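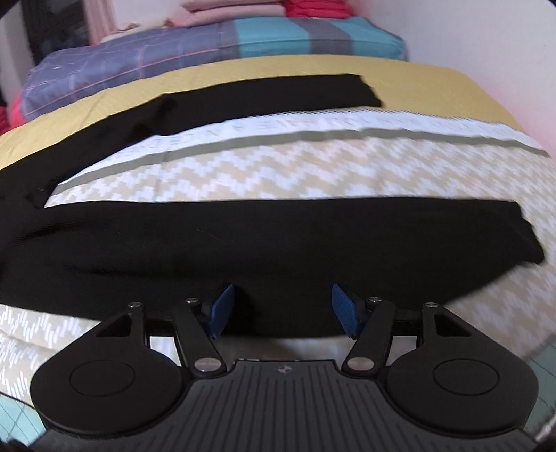
Black knit laid out on the bed, sleeves first.

I have become a total convert to folding on the bed! For years I folded sweaters standing up, chin clamped on the neckline, arms flapping about, and every one of them came out as a lopsided parcel. Then my neighbor Grażyna Chmielewska watched me wrestle with a cardigan one October evening and told me to put the poor thing down. So I did, and my knit shelf has looked lovely ever since.

Start by clearing enough bed for the whole garment with its arms out. Push the duvet and spare covers up against the wall and leave them folded there, they aren't hurting anybody. A pale or patterned cover is a real help with black knits, as you can see the edge of every sleeve against it (black on navy at nine in the evening is hopeless).

Lay the sweater front side down and smooth it from the middle outward with flat hands. Don't tug! Knits stretch, and a sleeve that has been yanked straight will be longer than its partner. Pull each cuff gently until the sleeve lies in one line, then run your palm along it from shoulder to wrist. Any bunching in the body gets patted out next, while you still have both arms out of the way.

Now bring one side in toward the center and lay its sleeve straight down the back. Same with the other side. If the sleeves are very long, double them back at the elbow so the cuffs don't poke out at the hem.

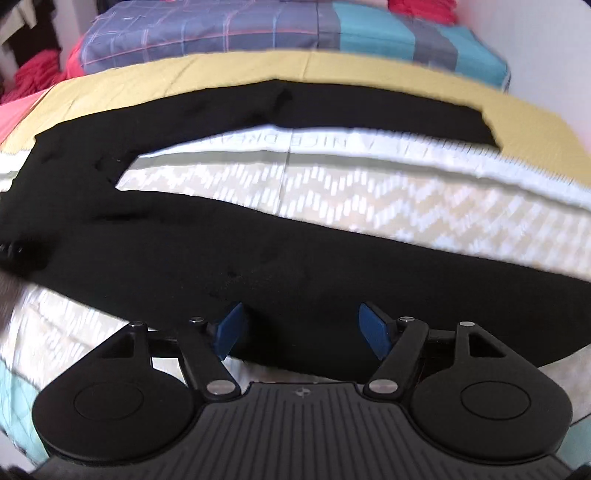

Dark fabric hides its creases, so feel for them with your fingertips before you make the next fold. I go over the whole piece once, slowly, and it takes less time than refolding. Lint shows up well at this stage too — a damp rubber glove swept in one direction picks up most of it.

Then fold the hem up a third, and fold again to the neck. Thick winter sweaters get one fold in half and that's it. You want a bundle that sits flat without springing open.

A few extras I swear by:

Stack no more than 4 heavy knits in a pile. With 7 the bottom one comes out looking ironed by an elephant.

Put the folded edge facing out, so you can slide one sweater free and leave the rest in peace.

Keep pinks and reds in their own stack if they're new. I had a red scarf leave its mark on a cream pullover — never again.

Fold knits the same day they're dry. Left in a heap on the chair overnight, mine pick up creases that need steam to shift.

Try it with one sweater tonight and see how you get on!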